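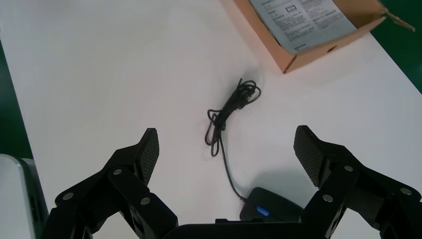 Cables and grippers do not get on, and most of the stoppages we had on the packing bench in August came down to that one fact. A rigid thing in a box is easy. A lead is a different animal: it has a middle, two ends and opinions. Take a small black device on a white table with its cable heaped up in loose loops, the open carton just beyond it, and ask two padded fingers to put the lot away. They will close very nicely on the loops, lift, and leave the device to follow on behind like a reluctant dog. Ours followed as far as the edge of the carton, caught on the flap, and brought the Perron arm to a halt with its fault light on and a lead wound through the left-hand linkage.

What follows is what we do now in the Brarndale workshop. Some of it we should have done from the start.

## Before you free anything

- **Press the stop, then switch off at the wall.** The stop button on its own holds the arm still until somebody resets it, and somebody always wants to be helpful.
- **Wait for the arm to settle.** Ours sags 40 mm when the power goes. Keep your hand out from under it, and your tea.
- **Don't pull the cable.** Pulling tightens it round the joint. Push slack *towards* the tangle and work the loop off over the pad.
- **Leave the scissors in the drawer.** We cut one free on a Tuesday. The short end stayed in the linkage and we met it again the next morning.

## Checking the fingers afterwards

Wipe both pads with a barely damp cloth. The pattern on them is there to grip, and it grips fluff and cardboard dust just as well as it grips the goods. Don't use spray polish. Yes, someone did.

Then go over the screws at the joints, one finger at a time, with the proper key. A good yank from a snagged lead can loosen one enough to make the finger close crooked, and you'll spend the afternoon blaming the software. I did, and wrote a rather sharp email to Zidberg about it, which I have since had to follow up with a nicer one.

## Stopping it happening again

Fold the lead flat, in lengths a bit longer than your hand, and put a paper band round the middle. A wire tie works too but scratches the pads. Leave the last bit short so the device sits close to the bundle.

Tape the carton flaps back. Leaflet in first, device next, lead on top – if the leaflet goes in last it rides up and the lid won't shut.

Turn the lift speed down for anything with a tail. We run the Trovska programme 615 at normal speed for plain boxes and 334 for cables, and the numbers are now written on the wall in marker pen, where they can't be mislaid.

If it snags 3 times in one shift, stop and do the rest by hand. It's quicker, and the arm doesn't sulk.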